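Okay, I've had two coffees and I finally read the whole sponsorship packet for our arena, so settle in, this is going to take me a few posts.

Quick background for anyone who moved here after the holidays. The hockey team announced in December that Drokis is taking over the naming rights, so what we all grew up calling Fagerlund Arena will be Drokis Arena starting next season. I know, I know. I'm going to be saying Fagerlund until I'm ninety, and I bet the guy who sells programs will too.

The part that got buried, though, is the betting piece. Turkitz is coming in as the "official gaming partner," and they want to put a lounge on the lower concourse — right where the old skate sharpening counter and the good pretzel stand are now.

It would be 600 square feet, so we're not talking about some giant Vegas room. A few screens, some seats, people to answer questions. No windows for placing bets on day one, because the state hasn't said yes to any of that yet. For now it's free pick'em games and a place to sit down.

And can I just say, a place to sit down is not nothing! I took my dad to a game last winter and he had to stand through both intermissions because every bench near our section was full. If they put in decent chairs and let regular ticket holders use them, I'll be the first one in there with my nachos.

The deal runs 4 years, and the team can walk away after 2 if the law doesn't change. I like that part a lot. It tells me somebody in the front office remembered the Jedgate mess, when we were stuck with those awful purple scoreboard ads long after the checks stopped coming.

What I don't love is that the lounge would be open to anyone with a ticket, and on Sunday afternoons half the building is kids in jerseys down to their knees. The packet says there will be "age-appropriate hours," and then it just moves along to parking. I'd like a lot more than three words on that.

I don't bet myself, unless you count the office bracket, which I have lost with great dedication every single spring. I don't mind if other people do. I just want to walk a second grader to the restroom without a cartoon puck telling her what the odds are.

There's an open meeting for season ticket holders on 20/01/2018, upstairs in the club room, and you can send in a question ahead of time if you can't make it. I've already sent two, and one of them was about the pretzels.
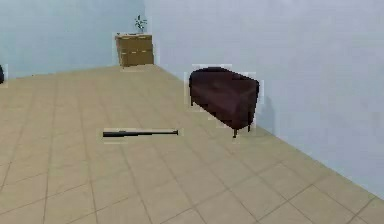 Anyway, if you do go, please ask what happens to the folks who work that pretzel stand — they've been there 23 seasons and I can't find them anywhere in the packet. I'll be near the back in the old green sweater, come say hi, and I'll post my notes once I'm home and the dog's been out.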